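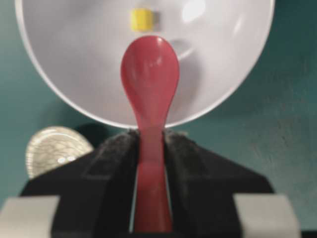
Spoons, Bowls and the Rule Sheet on the Wall

Back in September I promised I'd write up our house rules for gripper work around food and dishes, and then I kept finding other things to do. A few of you wrote in to nag me (thank you, I needed it), so let's get into it.

Quick background for anyone new to the newsletter. I look after the tabletop manipulation bench at Tronard, in our Brunville shop, and most of what we do is small stuff: scooping, stirring, moving a thing from one dish to another. It sounds easy until you've watched an arm try to pick up a spoon. The big safety standards for robots cover the arm, the cell, the stop button, the speed near people. You need all of that and I'm not going to rewrite it here. What they don't tell you is how to run a bench full of kitchenware day after day so that your results on one day mean the same thing as your results a month later. So we wrote our own sheet. It has 11 rules on it and I'll go through the ones that get argued about the most.

Start with the grip check. Before any scooping run, the operator closes the fingers on the handle, lifts the spoon, and looks through the wrist camera. We want the handle between the pads with the head of the spoon clear above the fingertips. If it leans, let go and do it over. Please don't nudge it straight by hand while the fingers are closed! I know it's faster. I did it myself for months. But then the grip you're testing is one that your hand made, and your hand won't be there when the thing runs alone.

Rule two is about color, and it started as a gripe of mine. Use a spoon that stands out from the bowl. We like a red plastic one against a white bowl, and a bright yellow cube for the thing to be moved, so whoever reviews the footage later can tell spoon from bowl from cube with no squinting. Some of you will say that's cheating and a real kitchen is full of white spoons in white bowls. Sure! Do those too. Just do them as their own set, with their own label, and don't mix them into the baseline.

Now the pads. Oh, the pads. Soft finger pads wear out, and they wear out so slowly that you don't see it happening. You just get a little more slipping every week and you start blaming the software. Our sheet says change them every 2,000 closings or whenever the surface looks shiny, whichever comes first, and write the change in the log. Both pads at once, always. We had a stretch last winter with one new pad and one old one, and every single spoon twisted the same way. I spent most of an afternoon on the calibration before I thought to look at the fingers.

While I'm on the log: write down the failed tries. All of them, in the same place as the good ones, with a short note. "Dropped at rim" is plenty. When I went back over our last batch I had 1,219 entries, and the drops taught me more than the clean runs did. There was a whole clump of them where the spoon touched the bowl on the way in, all from the same approach height. If people had quietly deleted those as "bad tries" I'd never have found it.

Next is the force limit. Set it for the weakest thing on the table, and leave it there for the whole session. A thin plastic handle will bend long before a metal one does, and if you turn the grip force up halfway through for a heavier tool, somebody will forget to turn it down again. We keep one setting per session and swap tools between sessions. It's a little annoying. It has also saved us a lot of spoons.

Clearing the bench comes up every time we train someone. Anything that isn't part of the task gets listed or gets moved. Clear lids and see-through containers are the ones I fuss over, because they catch the light and can confuse a depth sensor something awful. You can leave one near the bowl if you want clutter in your test (we often do), but it goes on the setup card so the next person can put it back in the same spot.

And hands. Hands stay out of the reach of the arm unless it's stopped and the operator has said "stopped" out loud. Resetting the cube takes maybe 5 seconds, so there's no excuse for reaching in during a return move. We don't make exceptions for slow mode. I've had some grumbling about that one and I'm fine with it.

The Väisänen bench over in Serkidberg runs nearly the same sheet, with one difference I'm thinking of stealing. They wash every utensil before the first run of the day, even if it only ever touches plastic cubes. Their reasoning is that finger grease changes the grip, and after trying it for a couple of weeks I think they may be onto something. I haven't got enough runs yet to say so for sure. I'll print the numbers when I have them.

If you want the full sheet, reply to this newsletter and I'll send you the plain text version. Change whatever you like. If you add a rule, please send it back to me, especially if it's about ladles. We start on ladles next month and I have no idea yet what the grip check should look like for a hooked handle.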